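**Zendstead 发布 Burotley 系列水性木器面漆及配套施工规范**

2018年11月22日

Zendstead 今日发布 Burotley 系列室内水性木器面漆。该系列适用于厨房、储物间及卫浴干区的实木与木皮饰面柜门，涵盖封闭底漆、着色层和罩面层三类产品，配套施工规范同步提供。原有 Grewal 系列溶剂型面漆继续供应现有工程客户，不再接受新增颜色登记。

## 产品构成

Burotley 系列由以下部分组成：

- 封闭底漆：用于抑制单宁析出，填充浅表导管，可机械打磨。
- 着色层：半透明与实色两种体系，可在同一底漆上施工。
- 罩面层：哑光、半哑光两种光泽，单组分，可选配外加交联剂。

半透明体系保留基材纹理，颜料浓度低于实色体系。颜色深浅受基材吸收率影响，同批柜门应使用同一树种、同一砂光目数。实色体系遮盖基材底色，对拼板色差的容忍度较高。两种体系的稀释剂均为清水，稀释比例以包装标签为准，现场不得添加醇类或酮类溶剂。

首批登记颜色为58个，其中绿色和灰绿色所占比例较 Grewal 系列有所提高。颜色编号沿用原有四位编码规则，末位表示光泽等级。工程客户可按旧编号查询对应新色，但由于两个系列的树脂折射率不同，旧色与新色之间不保证目视一致，补漆时应继续使用原系列产品。

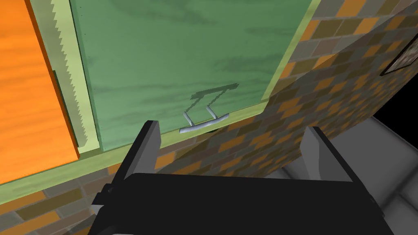 ## 基材准备

柜门在涂装前应拆除拉手、铰链及缓冲件，孔位用可移除堵头封闭。已安装的柜门不拆卸施工时，五金与柜体接触面须贴遮蔽带，遮蔽带在罩面层表干后、实干前撕除。

基材含水率应与使用环境平衡。新制柜门到场后，应在室内水平码放，层间加垫条，保证上下两面通风。含水率未达到稳定值的柜门不得进入底漆工序。

砂光沿木纹方向进行，边角处改用手工砂纸，避免磨穿木皮。砂光后先吸尘，再用微湿无纺布擦拭，待表面完全干燥后涂布底漆。底漆会使木纤维竖起，干燥后须轻砂一遍，此工序不可省略。

旧漆翻新项目应先做附着力划格试验。试验不合格的旧漆层须全部清除。含蜡、含硅的清洁剂残留会造成缩孔，翻新前应使用规范附录所列的除油剂处理，并以清水擦净。

## 施工条件与工序

环境相对湿度以50%为基准，偏离较大时应调整层间干燥时间。施工区域保持低速换气，气流不得直吹湿膜。地暖开启的房间应提前关闭地暖，待地面与室温一致后再进场。

标准工序如下：

1. 基材砂光与除尘。
2. 涂布封闭底漆，干燥后轻砂。
3. 涂布着色层，湿膜厚度均匀，避免接头重叠。
4. 检查颜色，必要时局部修色。
5. 涂布罩面层，完成后水平静置。

喷涂时应先喷边、后喷面。门板下沿和背面边部是水汽进入的主要位置，其膜厚不得低于正面。刷涂适用于小面积修补，刷痕方向与木纹一致。辊涂仅用于实色体系，不推荐用于半透明体系。

拉手安装应在罩面层实干后进行。杆式拉手的支脚与漆面之间建议加装透明垫圈，螺钉以手动工具紧固。过大的扭矩会压裂支脚周边漆膜，裂纹在初期不易察觉，受潮后发白。

## 测试与认可

Zendstead 应用技术组在 Bralley 试验室完成了本系列的内部测试，共制备样板1475块。测试项目包括附着力、耐水渍、耐家用清洁剂、耐干热以及铅笔硬度。每个项目设3个平行样，结果以最低值判定。样板基材包括橡木、白蜡木、桦木和松木，并包含以中密度板为芯材的木皮饰面板。

耐水渍测试表明，未加交联剂的罩面层可满足一般储物柜要求。水槽下方柜门及洗碗设备相邻柜门应选用加交联剂的配置。交联剂加入后须在标签注明的适用期内用完，超过适用期的混合料即使外观正常，也不得继续使用。

Zendstead 应用技术负责人 Abdul-Rahman Sowah 表示：“本次配方调整的重点是边部成膜。柜门正面的漆膜通常没有问题，返修记录多集中在下沿和拉手孔周围。规范对这两个部位单独规定了膜厚和检查方法，施工方应按此执行。”

## 供货与技术支持

Burotley 系列即日起接受工程订单。样板册自9月起已向部分设计单位试发，试发版与正式版的颜色编号一致，光泽等级的文字说明有修订，以正式版为准。试发版样板册可凭原册换领。

产品应在防冻条件下储运。曾经冻结的水性漆即使解冻后可以搅匀，也应作报废处理。开封后的余料应密封保存，再次使用前过滤。清洗喷枪的废水不得直接排入雨水管网，应按当地规定收集处理。

工程客户提交技术咨询时，应附产品批号、基材种类、底漆干燥时间及施工时的温湿度记录。缺少批号的咨询，技术组只提供一般性意见，不出具书面结论。
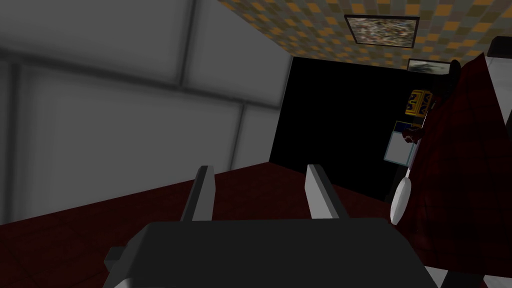 **Burotley 罩面层能否直接涂在 Grewal 系列的旧漆膜上？**

须先完成除油、轻砂和划格试验，三项均合格后方可直接涂布。旧漆膜有粉化、起皮或蜡质残留的，应清除至基材，并从封闭底漆开始重新施工。

## 日常维护说明

交付后的柜门在漆膜完全固化前，只可用干软布擦拭。固化后可使用中性清洁剂，擦拭后以清水布去除残留。不得使用研磨膏、钢丝棉或含氯漂白剂。液体溅落后应及时吸干，门板下沿积水尤须清除。

局部划伤未露出基材的，可仅修补罩面层。露出基材的划伤应依次补涂底漆、着色层和罩面层，修补范围以木纹分界或门板线条为界。哑光表面经长期摩擦后可能局部增光，属于使用磨损，不列入漆膜缺陷。

施工规范全文、颜色编号对照表及安全技术说明书可向 Zendstead 工程销售部门索取。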